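Progress Report to the Chornovol Fund
Project: Skunden Household Table Study, second reporting period
Prepared by: Yaryna Didenko, Clandska
May 2020

1. Status

Work in this period covered the arrangement of a dressed table: laying the cloth, placing the vase and flowers, and setting and clearing small packaged goods. The kitchen shelf work described in the December report is closed and is not repeated in this document. Of the 26 table tasks in the agreed plan, 16 are complete. The remaining tasks all involve clearing and are scheduled for the next period.

2. Table and materials

The table was set between two existing desks. This gives access from the near side only, so every task is carried out seated, with the person reaching forward. The earlier layout allowed access from two sides and was dropped after the first trials because the order of placement varied too much between participants.

The cloth is white with a printed pattern of blue flowers and birds. A plain cloth was used at first. It slid when the vase was pulled toward the person, and the patterned cloth, a heavier cotton supplied by Votorar, does so less often. It is washed and pressed between blocks of tasks. Creases left from folding were found to tip the smaller bottles, and pressing has been added to the setup sheet.

The flowers are artificial. Cut flowers were considered and rejected on cost and on the grounds that the weight of the vase would change from one day to the next. The bouquet mixes roses, yellow blooms, purple sprigs and leafy stems, and its height above the rim is checked before each block.
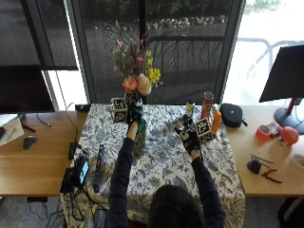
The green glass vase remains the most difficult item in the set. Participants tend to place it near the back center of the table and then correct its position once the other items are down. The correction is usually small, but it adds to the task time and is now logged as a separate step. Tall stems make the vase top-heavy during the correction. Two participants asked to remove the flowers before moving it, and the instructions have been changed to state that the bouquet stays in.

The packaged goods are ordinary grocery items: bottles of more than one size and a snack can with a lid. They were chosen to differ in width and in how easily they fall over. The can has given no trouble. The plastic bottles are light when empty and are knocked over more often than any other item.

3. Results to date

A total of 600 placements have been logged, of which 155 required a correction. Most corrections fall into two groups, the vase and the items set along the back of the table. Reach is the main factor in the second group. Shorter participants place the back items closer to the middle and then run out of room for the vase.

No glass has been broken in this period.

4. Issues

Desk space on both sides is shared with other work, and tools, tape and cables build up there. Items from the desks have twice been found on the cloth at the start of a block. A clearing step has been added to the setup sheet, covering the cloth and a hand's width of desk on either side.

5. Next period

- Complete the remaining clearing tasks.
- Repeat the vase tasks with the table moved closer to the seat.
- Replace the lightest bottle with a filled one of the same shape.
- Deliver the full placement log to the fund with the final report.

No change to the budget is requested.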